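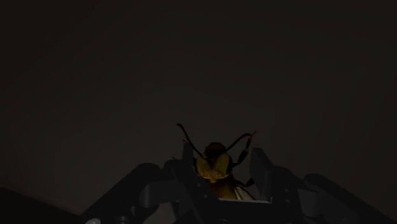 Simulation section: bee task added to the pick set

The robotics club's simulation section has added a bee to its set of pick objects. Until this term the set was limited to blocks, cans and a few kitchen items, all of which can be grasped from almost any side. The bee has thin legs, two antennae and wings, and the collision shape used for it decides most of what happens when the fingers close.

Two collision shapes were compared. The first was a single convex hull around the whole model. It is fast, but it fills in the space between the wings and the body, so the fingers stop early and the bee seems to hang in mid-air between them. The second splits the model into 12 convex parts. Contact then takes place at the body, and the wings can pass beside a finger without pushing it open. The split version is now the default in Torkari, the club's scene package. The old hull is still in the folder for anyone who needs to repeat earlier runs.

Haris Lodhi wrote the grasp planner for the task. It samples approach directions from above, drops any that would put a fingertip through the seat, and ranks the rest by how well the two finger faces line up with the body. The ranking ignores the legs and antennae. Members who want to try a different ranking should copy the planner file and leave the original alone – the nightly job reads it directly.
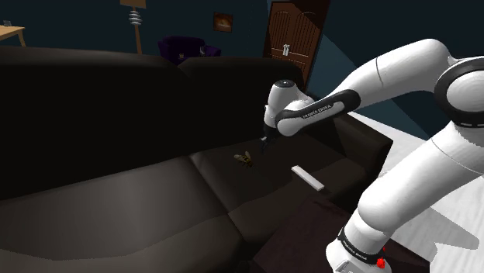

Brenport, March

The living room scene is the main test scene for the rest of the term. It uses a Franka Emika Panda model beside a leather sofa, with the bee on a seat cushion. The cushion is a rigid body with a curved surface, so the resting angle of the bee changes with its starting position. Soft contact was tried and dropped for now; it cut the simulation speed too far on the lab machines.

The first full batch was 1,337 episodes. Of these, 419 ended without a lift, most of them with the fingers closing on a wing tip or touching the cushion before the grasp was complete. The logs are on the shared drive under Marikar, sorted by failure type. Each log stores the random seed, so any episode can be replayed exactly.

Work still open:

Finger friction is set to the same value for every object. It should be read from the object file.

The wrist view loses the bee in the last part of the descent when the approach is steep. A second view from the side is being tested.

Episode reset sometimes places the bee in the seam between cushions. The sampler needs a margin there.

New members can start with the reset problem, which needs no knowledge of the planner. Run at least 50 resets before and after any change and attach both result files to the merge request.

The section meets on Wednesday in the Treratthorpe building, second floor. Bring a laptop with the current Torkari release already installed – the download is slow on the building network.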